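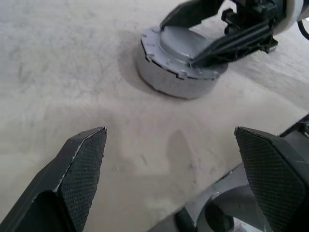
I have been cleaning pale tabletops for most of this year and I have changed my mind about how to do it. The one I use most came from the surplus place in Drostbridge for $50, and it was the color that sold it to me. A light beige top shows you small dark screws, it shows you where the pencil rolled to, and it is easy on the eyes late in the day. It also shows every mark. Anything gray and heavy with a hard bottom edge, like the squat drum-shaped piece with the flange around its top, gets picked up and put down all day on a top like this, and the surface ends up with the smudges and streaks you see, thickest across the upper left and the center. Dark tables probably get the same treatment and keep quiet about it.

I used to go at marks like these with whatever was under the sink. Then I had two bad afternoons in August, and after the second one I started keeping notes. What follows is mostly from the notes.

The first thing I do now is find out what kind of mark I have. I wash the area with warm water and a drop of dish soap, dry it, and drag a fingernail across the mark very lightly. If the nail glides over, something is sitting on top of the finish. If it catches, there is a scratch. If it glides but the spot looks shinier or duller than the rest when I put a flashlight down flat on the table, the finish has been rubbed and no cleaner will help. I wish I had known about the flashlight earlier. Under the ceiling light I can't tell a smudge from a worn spot, and I have scrubbed worn spots for a long time expecting them to come off.

Most of my gray marks turned out to be the first kind. Metal leaves them, and so does black rubber, and the two don't come off the same way.

For rubber marks, a plain white eraser. I don't mean the pink kind, which has grit in it and left a faint smear of its own. A white vinyl eraser takes off a rubber streak in a few strokes. Brush the crumbs away before wiping or you will push them into the texture.

For metal marks the eraser helped some and then stopped helping. Baking soda mixed with water to a paste did better. I put it on with a fingertip, waited a minute, and wiped with a damp cotton cloth. It took three rounds on the worst streak. Baking soda is still a mild abrasive, so I go easy and check with the flashlight between rounds.

For old hand grime, the dull gray film that builds up along the front where your forearms rest, I use rubbing alcohol on a rag after the soap. Try it underneath or on a back corner first. I don't know what the top of my table is made of. The seller didn't know either, and the label on the underside had been peeled off except for one corner.

I also bought a bottle of Clikden from the Angelovski hardware store because the man ahead of me in line was buying four of them. It's fine. It smells like oranges and it did what the dish soap did. If you already have some, use it up.

Now the bad afternoons. The first was a melamine sponge. People talk about these as if they were magic, and on a glossy surface I suppose they can be. Mine is matte. The sponge works like very fine sandpaper - I have seen it compared to 3,000 grit, and after what it did to my table I believe it. The gray mark came off in ten seconds and left a shiny oval the size of my palm. You can't see it straight on. You can see it from the doorway, and since the doorway is where I come in, I see it every day.

The second was trying to fix the oval. I reasoned that if fine grit had made it shiny, slightly coarser grit would make it dull again. I used a scrap of 1,200 paper, wet, with a lot of water and very little pressure. It did get duller. It also got paler, and there is now an oval with a soft border around it where I tried to blend. I stopped there. A person with more skill might have brought it off, or more likely would have left the first oval alone.

So my rule is soap, then eraser, then paste, then alcohol, and then I stop. If a mark survives all four it gets to stay. This was hard for me at first. I had pictured a clean, even surface with nothing on it but the thing I was working on, and I kept scrubbing toward that picture. But I tried putting a sheet over the table for a week (an old roll-up cutting mat, and then brown paper) and I disliked both. The mat curls at the ends. Brown paper moves when you lean on it, and small parts slide under the torn places. I would sooner look at scuffs.

What has helped more than any cleaner is a few changes in how I put things down.

Flat-bottomed metal pieces are the worst for streaks, because they get slid instead of lifted. I cut circles of felt from an old hat and keep them in a dish. If a part is going to sit on the table for more than an hour, it goes on a circle. I forget half the time.

Grit is the other problem. A grain of something under a part will draw a line you can feel with a fingernail, and then you are into the kind of mark you can't clean. I keep a two-inch paintbrush hanging on a nail and sweep the top with it before I start. It takes less time than finding my glasses.

I move over, too. I noticed that I do everything in one spot, with my stool in one place and the lamp clamped in one place, so all of the wear goes to the same square of table. On the first of the month I shift the lamp a foot to the left or the right. The wear hasn't gone away but it has spread, and spread out it reads as age more than as damage.

I asked in Rorkcombe what it would cost to have the top resurfaced. The shop there was polite and the number was more than six times what I paid for the table, so that was a short phone call. They did suggest a matte furniture wax, one thin coat, buffed by hand with a lot of patience. I tested it on the underside two weeks ago. It darkened the color slightly and made the surface a little slick, and I'm not sure I want a slick table under round things. I'll leave the test patch until the holidays and see if it dulls down.

One last note on light. If you are deciding whether your table needs cleaning, look at it in the morning with the lamp off. A lamp to one side throws a soft gray shadow next to anything that stands up from the surface, and twice now I have leaned in with a damp cloth to wipe one.

I still have the legs to deal with. One of them has lost its foot and is standing on a folded matchbook.

Posted 30th September by Ivana Figueroa

Comments

Ilir Dimitriou
The shiny oval is very familiar. I have one on a white desk from the same kind of sponge. I put the keyboard over it.

Marlene
Does the baking soda leave a white haze for you? I get one every time and have to go over it again with plain water.

Ivana Figueroa
Marlene, yes, if I let it dry. Wiping it while it's still wet and then once more with a clean damp cloth takes care of it.

tabletop_ted
Toothpaste works on metal marks too. The plain white paste, no gel. Same caution about rubbing too hard.

Ilir Dimitriou
Would you say what brand of eraser? Mine crumbles badly.

Ivana Figueroa
It was in the drawer when I moved in and the sleeve is gone, sorry. Any white vinyl one that feels a bit soft should do.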